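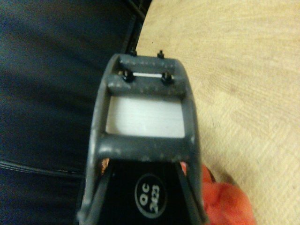 R. MASILELA

Jun 15, 2023

Gripper hang on the basket task, third time. Writing it down properly now, previous ones only got a line each and I can't make sense of my own handwriting.

Short version: gripper stops listening in the middle of a grasp, keeps whatever it's holding, arm keeps going as if nothing is wrong. Then on restart the gripper gets an old command and opens or closes on its own. Second part is the one I don't like. Cell is stopped until that is fixed. Tag is on the power switch, please leave it there even if you only need the cameras.

What we were doing: put/take with the wicker basket and the little green toys, teleop, collecting for the Gavidau job. Nothing exotic. Toy goes in basket, toy comes out of basket, reset, again. Soft things, low force, slow. Cell had been up since morning with no restart, which may matter, see below.

What happened: operator closed on a toy, lifted, moved out past the basket wall, gave open. No open. Gave open again, nothing. Arm tracked fine the whole time so it didn't feel like a fault, felt like a sticky trigger. Operator did the natural thing and pumped the trigger a bunch. Still closed. No beep, no red on the screen, driver status said OK all through.

Then I was asked to come look and did the wrong thing, see further down. 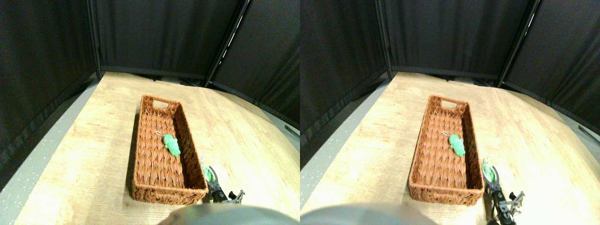
Stereo pair, left and right eye. One toy in the gripper beside the basket, one lying in the basket.

From the log, reading backwards:

- last gripper position message that changes value is well before the first open command
- after that same number over and over, with fresh timestamps. So the driver is republishing the last good reading and stamping it new. This is why status looked OK. Bad bad bad.
- open commands go into the driver queue and are not sent
- serial port never closes, no exception, just write timeouts swallowed in a retry loop
- watchdog did not fire. Watchdog is set to 300 ms and it watches the topic, the topic was being refreshed with stale data, so as far as it knew all was well

So two separate problems. Link to the gripper drops out, and the software hides it. If I had to pick one to fix today it's the hiding.

Near miss, written up because it should be:

I hit the soft stop (not the e-stop), reached in to pull the toy out of the fingers by hand, and had the driver restarted from the console while I was standing there. Driver came back up, link came back with it, and it flushed the queue. All the pumped triggers went out at once. Fingers went open, closed, open, closed, open. I had hold of the tail of the toy and not the part between the fingers, so I got a pinch on one fingertip and a bad fright. No mark. But force limit doesn't get reapplied until after the init handshake, and the flush happens before the handshake, so those closes went at the default force and not our reduced one. Default is fine for a block, it is not fine for a finger.

Reported up. Form is in the tray.

My fault: hands in the cell on a soft stop. The soft stop holds the arm, it does nothing to the gripper, we've all known that since the Wirkari arm went in back in December and it's on the card by the console. I read the card afterwards.

Now the link itself.

Powered off, let it sit, then went over the gripper with a flashlight. You can see a bit of wire at the joint where the gray frame meets the black body. I had always taken that as just how they come. Pushed on it gently with a plastic pick, powered on with the e-stop in and only the gripper supply live, watching the raw port. Can get dropouts by moving the cable. Can't get them every time. Happens more with the wrist rolled over to one side, less when it's straight up and down. Tried with the cable held by hand at different places along the run:

held at wrist, wiggle the far end: clean
held at elbow, wiggle between elbow and wrist: clean
not held, roll the wrist: dropout, then came back by itself
not held, roll other way: clean
not held, roll first way again: dropout, didn't come back until power cycle

So it's at the gripper end, either the connector or the bit of harness just inside the housing. Not the long run. I had already ordered a long run, of course. Bralik will take it back if the bag isn't open, don't open the bag.

Error counter on the port for comparision: 600 bad frames over the morning on this one. The swap unit on the bench, same script, same baud, left going over lunch, zero. I don't know how much of the 600 was before the hang and how much was me wiggling, I forgot to clear it first. Next time clear it first.

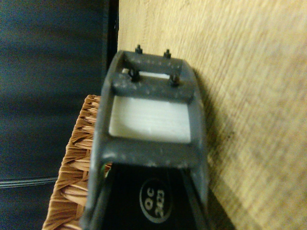 Second thing I want to rule out is plain mechanical. Checked the nuts on the crossbar with a wrench, all snug. Frame is scuffed, dusty, nothing I'd worry about. Moved the fingers by hand with the power off, full travel, no gritty spot, no wicker fiber in the linkage (that was my first guess, the basket does shed). Jogged it from the vendor tool, open close open close, 400 cycles with the wrist straight, not a single miss. So the mechanism is OK and the motor is OK. It's the talking to it that's broken.

Also ruled out:
- trigger. Swapped the teleop handles over, fault stays with the gripper
- USB hub. Moved port to the one on the back of the PC, still get it
- power dip. Scoped the supply during a close, flat enough

Not ruled out: heat. It was warm to the hand by the time I got to it, but so is everything in there with the light strips on and the curtains shut. Would explain why it's always after a long run with no restart. Would not explain the wrist roll. Could be both, connector loosens up when warm. Guessing.

Changes made today, all in the cell branch, not merged:

1. driver no longer republishes old position. If no reply from the gripper, no message. Watchdog now sees it.
2. watchdog raised to 600 ms. I know, looks backwards. With honest messages the 300 setting trips on normal jitter and people will start turning it off. Want to tune it down again once the cable is sorted.
3. queue is cleared on init, before anything is sent. Depth set to one, newest wins. There is no case where we want old gripper commands.
4. force limit sent and read back before first motion. If the readback doesn't match, refuse to move.
5. watchdog trip now stops the arm too, and the screen goes red. Ugly red, full width.

Tested 1, 3 and 5 by pulling the gripper plug with the arm hanging over the table and nobody inside the curtain. Arm stopped, screen red, fingers stayed where they were. Plugged back in, restarted, no movement until commanded. Did that a few times with the trigger being pumped while unplugged. Good. 4 is tested only on the bench unit. 2 isn't really tested, just set.

Data: the takes from this morning, I would not trust gripper position in any of them. The stale reading looks perfectly normal in the plot, just a flat line, and a flat line is what a held toy looks like too. Have moved the whole morning into the hold folder. Gavidau gets told their batch is late. If somebody wants to rescue it, compare against the wrist video, you can see finger motion there against what the number says. Slow work. And check the older sets from before this too, the republishing has been in the driver as long as I can find in the history.

Rule until further notice: hands go in only with the e-stop pressed by the person whose hands they are. No driver restarts with anyone inside the curtain. If a toy is stuck in the gripper leave it there, we have more toys.

To do
- open the gripper housing, look at the connector, take pictures BEFORE pulling anything
- strain relief at the wrist, the cable is free to move there and it shouldn't be
- ask Wirkari if the tool flange output can be cut by the soft stop, there is supposed to be a setting
- rerun the jog test with the wrist rolled, overnight if the e-stop loop can be watched from outside
- heat: tape a thermocouple on the body
- new card for the console, bigger print
- send back Bralik cable, see above re: bag

Swap unit goes on tomorrow if the adapter ring fits. The old one stays on the bench with a tag, don't borrow it.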